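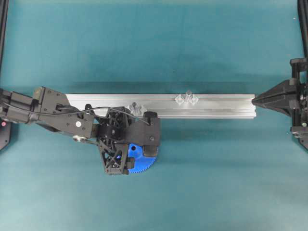 Item 2: clear plastic pieces on the grooved aluminium bar, teal bench top.

Home Meetings Workshop Parts Contact
Search this site Enter keywords Go

Kistus fittings group - minutes of the December meeting
Held in the Saarinen workshop, 14:00
Chair: Aino Räsänen
Minutes: Liên Dương
Apologies: none received

1. Minutes of the last meeting
Accepted with one correction. Under item 4 the drawing number should read 2941. The earlier number belonged to the withdrawn bracket and is not to be used on new orders.

2. Clear plastic pieces
LD reported on the clear pieces intended for the display rail. Main difficulty is finding them. Laid on the aluminium bar they take on the grey of the metal, and the grooves show straight through. Against the teal top the outline is easier to follow, mostly from the white along the edges.

AR asked whether a tinted version could be had from Usero. LD had asked. Tinted stock is supplied in lots of 200 only, and the group has no use for that many. Agreed to stay with clear and to store the pieces in a lidded tray with a dark lining.

The lobed shape was discussed. A piece set on the bar can hang slightly over the edge, and AR wanted to know if this would matter once the rail is fixed to the wall. LD to check against the drawing. No change to the shape until that is done.
Action: LD

3. Aluminium bar
Stock length is to be 550 mm for all new rails. Ends to be cut square and deburred before the bar goes on the bench. AR noted that an undeburred end will mark the bench top, and that the top is not due for replacement.

Grooves to be brushed out before any part is set on the bar. A dry brush is enough. Solvent is not to be used near the clear plastic - LD has the supplier's sheet on this and will pin it up by the sink.
Action: LD

4. Blue gear
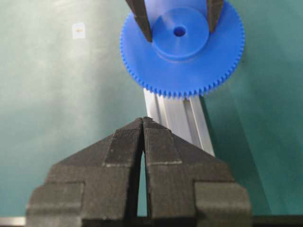
Item 4: blue plastic spur gear with raised hub and centre bore.

The gear was considered for the hand-turned feed. Points recorded:

- Teeth are small and evenly spaced. AR considers them fine enough for the feed, provided the mating gear is ordered to match. No mating gear is in stock.
- The hub stands proud of the face. Clearance to the cover plate must be taken from the top of the hub. The present sketch takes it from the face and is wrong.
- The bore is to suit a 6 mm shaft. LD to measure with the pin gauges and enter the result on the parts card. Reaming is not to be attempted until the figure is on the card.

AR raised the question of colour. Blue was felt to be suitable as it is easy to pick out on the bench, which the clear pieces are not. No objection.
Action: LD to measure, AR to correct the sketch

5. Parts list
The list is still kept in two places, the Listport file and the paper cards. They disagree on four entries, among them the rail screws. Agreed that the cards are correct for the present and the file is to be brought into line with them. AR asked that entries give material and colour first, then size, as the present order makes the file slow to search.
Action: AR

6. Bench use
The teal top is to be left clear at the end of each session apart from work in hand. Work in hand to carry a card with initials. Small plastic parts are not to be left on the bar overnight.

LD asked for a second lamp on the left side. AR will look at what is in the store before anything is bought.

7. Any other business
The pin gauge set is short of one pin. Replacement on order from Usero, delivery date not given.

The meeting closed at 15:10. Next meeting to be arranged once the bore figure is available.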